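I got to the gym at Gornico Secondary early, because I am always early when I'm nervous, and the head coach of the Tillman girls' volleyball team was already there, sitting on an upside-down ball bin and eating a peach. She'd asked me not to use her name. "Put 'the coach,'" she said. "That's what they all call me anyway, even my dentist." So, the coach it is!

Tillman had just come off the best season in the club's history, which sounds grander than it is when you remember the club is only five seasons old. They made the regional final, lost it in a fifth set that I still can't think about without wincing (I was in the stands, I screamed myself hoarse), and came home to find that half the town suddenly had opinions about back-row rotations.

I wanted to start with that final. She did not.

"Can we talk about the summer before instead?" she said. "Everybody asks about the final. The final was two hours. The summer was where I nearly quit."

I had no idea. It was June, she told me, and she'd lost both of her starting middles, one to a family move and one to a knee. The club had 1690 dollars in the bank and a gym rental bill coming that was bigger than that. She was driving down from Brekidari after work four evenings a week, teaching serve receive to girls who mostly wanted to know if there'd be snacks.

"I wrote the email," she said. "Had the whole thing typed up. Then one of the kids called to ask if she could borrow a ball for the weekend, and I thought, well, I'll send it after I get the ball back. And she kept that ball for five weeks."

By the time the ball came back, its owner-by-squatter's-rights could jump serve. She's now the one the other teams' parents groan about. I asked if the girl knows this story and the coach laughed so hard she had to put the peach down.

We talked a long time about serving, more than I can fit here. Her view is that young players are taught to be scared of missing. "They get yelled at for putting one in the net, so they lollipop it over, and then a decent team just eats them alive. I'd take the miss. I tell them to miss long, miss hard, and go stand in your spot." Tillman led the league in service errors last season, and also in aces, and she's proud of both numbers.

She played herself, of course, as an outside hitter on a works team called Cikeo that trained in a room with a ceiling so low you had to learn to pass flat. "I still pass flat," she said. "Bad habit. I have to get one of the older girls to demonstrate." I asked what kind of player she was and got a long pause. "Loud," she said finally. "And I couldn't block. I was late to everything. I'd get up there and the ball would already be on the floor behind me."

The regional final drew a crowd of 2969, and for a team used to playing in front of grandparents and a vending machine, that was a shock. So I did get my question in after all, sneaky me, and asked what she said to them going into the fifth set.

"Nothing clever. I said drink some water. I told the setter to stop looking at the scoreboard. Then I forgot who was serving first and had to ask the official." She shrugged. "They played great. The other side played two points better. I went home and watched it again at one in the morning, and I'd make the same subs."

For next season she's moving practice to March, a month sooner than before, and she wants a second team for the younger ones. Sign-ups are already past what she planned for, so she's looking for an assistant who can do evenings and doesn't mind the drive.
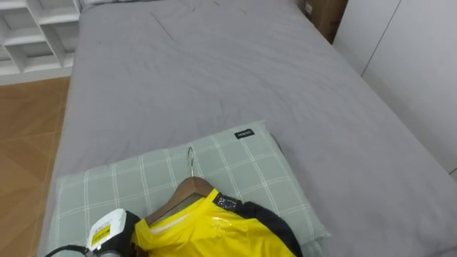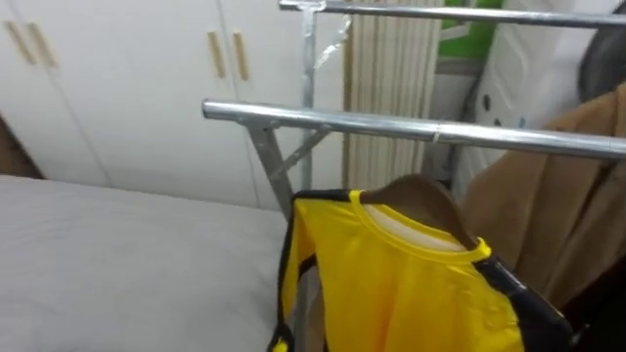
Before I left I asked her one more, since my niece has been bugging me about it: does a kid need to be tall to try out?

"Come as you are," she said. "My libero is the shortest kid in her grade and she's the first name I write down. I can teach passing and I can teach footwork. I need them to show up on time and call for the ball."

My niece has been calling for the ball in the hallway ever since, and we're down one lamp.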